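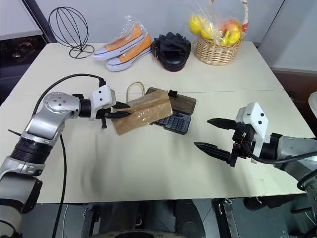
Late check-out and luggage storage at a pavilion hotel – what is included?

Asked by Simin Moradi

We have a garden pavilion booked at the Fernedo for three nights in August. Check-out is 11:00 and our transfer to the ferry leaves at 20:00. The confirmation says "late departure on request" and gives no price. Is this normally a free service, and can we use the pool after handing back the key? Booked through Plalonex, if that matters.

3 answers

Sirkka Honkanen
It matters. Rates sold through Plalonex are usually room-only contracts, and the extras are settled with the hotel directly. When I stayed, the tariff was:
until 15:00 – 20 euros
until 17:00 – 50 euros
after 17:00 – a full night at the day's rate
The main-house rooms had the same times but a lower charge. Ask by email before arrival and get the hour confirmed in writing. Reception would only hold a pavilion if no arrival was assigned to it the next day, and in August that is rare.

Josué Bastos
just ask at the desk, they let us stay till 2 and didnt charge anything. was in spring though

Firouzeh Kazemi
On the second part of the question: pool access ends at check-out on paper, but day guests are admitted if there are free loungers. Bags go in the locked room behind reception, tagged per piece, no fee. There is a shower and changing room next to the spa entrance, towels from the spa desk against a deposit. The bar and lower terrace are open to anyone. Check that your transfer collects from the main gate – the pavilion track is closed to vans and the walk up with cases takes 15 minutes.

Last edited December 16, 2024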